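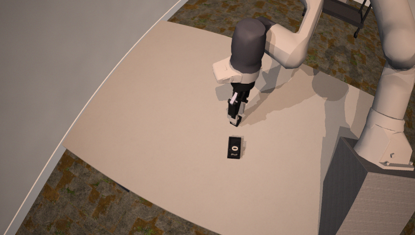
Drunel is a set of simulated tabletop manipulation episodes, together with the rules we follow when we record, check and release them. The rules came first. We had been handing episodes back and forth between two sites without any agreement on what a valid one looked like, and a lot of the early data had to be thrown out. Most episodes use the same basic layout: a white arm on a dark pedestal, a beige tabletop, and a small black block with white markings on its top face. The markings matter for rule 4, so please keep them if you swap in your own objects.

Version date: March 25, 2023

Contents

The release has 2,979 episodes in 191 scene files. Each episode folder holds the rendered frames, joint positions, gripper commands, object poses and a short text file called notes. Scene files are shared between episodes, so don't edit one in place. Copy it, give it a new number and point your episodes at the copy.

The Bullham subset was recorded with an older table model. It loads fine but the table height is different, and grasp heights from it should not be mixed with the rest.

Recording rules

1. Start every episode from the home pose listed in the scene file. If the arm is off by more than the listed tolerance, reset and start over.

2. Approach from above with the fingers pointing down, unless the task name ends in _side.

3. Pause before closing the gripper. The pause has to be at least 5 frames long with no joint motion. Checking tools look for it and will reject the episode if they can't find it.

4. Object orientation is given relative to the printed markings, never to the long side. Blocks look nearly the same after a half turn, and we had whole batches with the yaw flipped.

5. Do not let the fingers pass through the tabletop, even by a small amount. The simulator allows it. A real arm won't.

6. Failed grasps stay in. Mark them as failed and leave the frames alone. Cutting the end off a failed episode so that it looks like a short successful one is the most common reason we send work back.

7. Leave shadows on. Some people turn them off to render faster, and then the episodes don't match the others.

8. Record one operator or one policy per episode. If a person takes over from a policy partway through, set the mixed flag.

9. Write the notes file the same day.

Checking

Run the check script on the whole folder before you submit. It tests for missing frames, joint limits, table contact and the pause in rule 3. It does not test orientation labels. Those are read by a person, who opens a sample from each scene file and compares the label with the first frame. If one label in the sample is wrong, the whole scene file goes back.

A second person signs off on anything with the mixed flag. The one who recorded an episode can't be the one who approves it.

Expect the full check to take around 9 hours on a desktop machine - less if you skip the frame test, but don't skip it for a release.

Use on real hardware

Nothing in this release has been approved as a motion plan for a physical robot. The pedestal, cart and floor in the scenes are background models and do not match any particular room. Before running a policy trained on Drunel on a real arm, do your own risk assessment, set speed and force limits on the controller itself, and keep an emergency stop within reach of the person watching. Follow whatever safety standard applies where you work. Simulated success rates should be reported as simulated, in the table and in the caption.

Known problems

Finger contact is too sticky at low closing force. Policies learn to lift with a weaker grip than they should.

Depth values near the edge of the table are noisy in some of the Bullham scenes. We have not found the cause.

Floor texture is the same everywhere, so a model can pick up on it. The Ghaffari loader has an option to replace it at load time. Say so in your write-up if you use it.

Loading

Use the Ghaffari loader, or read the folders directly. The older Musia format is still readable, but we stopped writing it in August and new fields such as the mixed flag are missing from it. Converting from Musia to the current format sets the flag to unknown. Please don't change unknown to false by hand.

Changes to these rules

Open an issue with the rule number in the title and attach one episode that shows the problem. Rule changes apply to new recordings only. Old episodes keep the rule version written in their notes file.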